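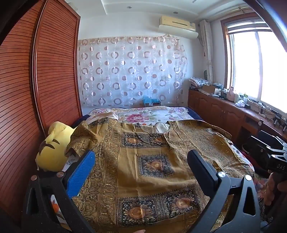
## Folding a short-sleeved shirt on a bed

Residents of Flandasness are asked to fold printed shirts by the method below before placing them in the wardrobe.

1. Clear a space on the bed and pull the bedspread taut.
2. Lay the shirt flat, with the collar towards the head of the bed. Fasten the buttons, if there are any.
3. Open out both sleeves and smooth the fabric from the centre towards the hem.
4. Fold one side in by a third and turn the sleeve back on itself. Repeat on the other side.
5. Bring the hem up to the collar in two equal folds.

Each shelf holds a single stack of no more than 5 shirts. Items with a raised print should be stored face inwards.

Queries about wardrobe space should be addressed to Maya Akl.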